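Tins, Tubs and Other Boxes Worth Keeping

Quick page this month, the laundry is going and I have a kid home. These are the tips I've had sitting in a notebook since the spring, mostly about tins. Cookie tins, tea tins, the kind a gift set comes in. I keep too many. If you do too, read on, some of this will get them off the top of the fridge.

First, sort them

Get every tin out. All of them, the ones in the garage too. Put them on the bed — good height, no bending, and you have to finish before you can go to sleep. Lids in one pile, bottoms in another. Match what you can.

Anything with rust on the inside goes. Rust on the outside, see further down. Dents can be pushed out with a thumb most of the time, if the dent is on a flat side. Corners, forget it.

Tins with no lid are fine. Better, some of them. A tin with a lid gets closed and then you forget what's in it. A tin without one is a tray with high sides and you'll use it every day.

Getting the smell out

Tea and spice tins hold on to smell for years. Cookie tins go kind of stale and buttery. What works for me:

Wash with dish soap, warm water, soft cloth. Not the green scrubber, it takes the shine right off a gold lining and then the bare spots rust.

Dry it right away. Towel first, then the oven if you just finished baking and it's off and barely warm. Ten minutes with the door open. Not if it has a plastic window or a glued on ribbon, ask me how I know.

Baking soda, a couple of spoonfuls, spread on the bottom. Leave overnight. Tip out, wipe.

Still smells? Crumpled newspaper, lid on, 2 days. My sister in law Areeba does coffee grounds in a saucer but then it smells like coffee, so pick your smell.

Air it by a window

Last step before you put anything in. Pick a spot with direct sun and leave the tin open for an afternoon. Bed by the window is my usual place. Turn it once so the corners get their share, the seams are where water hides. A shiny lining is handy for this part, you tip it to the light and any drip or smear shows up at once.

Don't leave a printed tin in the sun all week though. Pinks and yellows fade first. An afternoon is plenty. 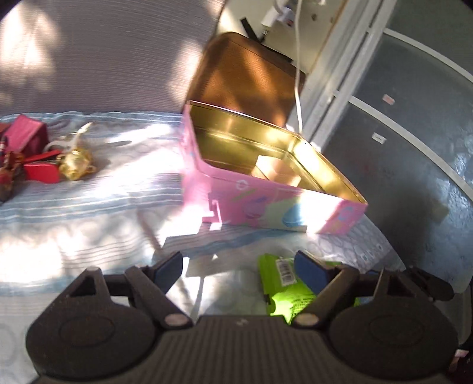 Lining the bottom

Things slide around in a bare tin and it makes a racket. Cut a liner. Stand the tin on paper, draw around it, cut just inside the line. Round the corners a little with the scissors or they'll curl up.

Felt is nicest for jewelry and watches. Shelf liner, the grippy kind, for tools and makeup. Plain brown paper for anything that sheds crumbs, since you can throw it out and cut another one. Keep the first one as a pattern and write the name of the tin on it. I have a whole envelope of patterns now.

Do not glue it. You will want to wash the tin someday.

What to put in them

Chargers and cables. Best use there is. One shallow tin near the outlet, cable end goes in the tin when it's not in a phone. Stops it falling down behind the bed, which in our house was a nightly thing. Coil the spare ones loosely and put a bread clip or a twist tie on each. Masking tape flag with what it's for. Don't coil tight, they crack at the neck. And don't charge a phone inside a metal tin, it gets warm in there, let the phone lie next to it.

Sewing, obviously. Everybody's grandmother. But put the pins in a smaller tin inside the big one, and a magnet stuck to the inside wall for the strays.

Hair ties and clips. A rectangular tin is better than round for this, clips can be lined up on the rim. Noreen is seven and she puts hers away by herself now, because it's pink. The color matters to them more than we'd like.

Receipts. Stand them on edge, newest in front. At the end of August I go through mine and toss whatever's past its return date.

Seed packets. Long tin, packets upright, cardboard dividers by month. Add one of those little packets that come in shoe boxes to keep damp out.

Bath stuff, no. I tried. Bottom rusted out in one winter and left a ring on the shelf that I still haven't got off all the way.

Food — only if it's a food tin to begin with, and even then keep things wrapped. Old decorated ones, you don't know what's in the paint. Use them for tea bags in their paper envelopes, not loose cookies.

Soap leftovers and candle ends, yes, but seperate tins. Candles pick up the smell and then the soap gets waxy.

Small rust spots on the outside

Half a lemon dipped in salt works on bare metal. On printed parts leave it alone, it'll lift the picture. For those I use a cotton swab and a tiny bit of cooking oil, rub, wait, wipe. It won't take the rust away but it goes darker and stops spreading for a good while.

Clear nail polish along a scratched rim. Two thin coats. Also stops it scratching you, rims on the cheaper tins can be sharp, run a finger along slowly before you hand one to a kid. A bad rim you can cover with a strip of washi tape folded over, it looks cute and can be changed.

Sticker residue

Price stickers on tins are the worst, they put them right over the art. Warm it with the hair dryer, peel slow from one corner. What's left behind comes off with oil, same cooking oil. Leave it on for the length of a cup of tea. Then dish soap. Don't use nail polish remover!! It took the flowers clean off one of mine.

Where they go

Not on top of the fridge. It's where tins go to be forgotten.

One on the nightstand. One by the front door for keys. One in the kitchen drawer, low one, for the rubber bands and the birthday candles. The rest only if they have a job. If you can't say the job in three words it goes to the school, the art teacher always wants them for crayons.

Stack only same size. A small one on a big one with no lid just drops in and then you need a butter knife to get it out again. If that happens already — warm water on the outside tin, ice in the inside one, wait a minute, twist.

Put sticky felt dots under a tin that lives on wood. Four corners. They're cheap, a sheet of 100 has lasted me years and I put them under everything.

Labels

Masking tape and a marker. Looks ugly, works. If you want nicer, a luggage tag tied around. On the short side and not the top, you can't see the top when they're stacked.

For kids that don't read yet, tape one of the things on the outside. One crayon, one block, one hair clip.

From the mailbag

Yatziri Bañuelos keeps her dishwasher tablets in a tall tin under the sink and wants to know why they go sticky. Damp. Under the sink is damp. Move them up a shelf and keep the lid on, and never reach in with a wet hand. And if you have little ones, up high with a lock, a pretty tin looks like candy.

Darius Radu asks how to get a stuck lid off without bending it. Rubber glove on each hand, turn the tin a quarter after each pull so you're working it up evenly. If it won't budge, run the lid side under hot water for a bit. Rub a candle stub around the rim after and it'll slide next time.

Babar Gondal uses his for screws, and says label on the bottom too since the lids get swapped. Good one, I'm stealing it.

Somebody else (no name on the note) asked if you can put a tin in the dishwasher. No. Seams fill up with water and you'll hear it slosh for a week.

Next time: glass jars, and what to do with the 53 lids that don't fit any of them. Send me yours if you've got a trick for tomato stains in the rubber seal, I've tried everything and it's stil orange.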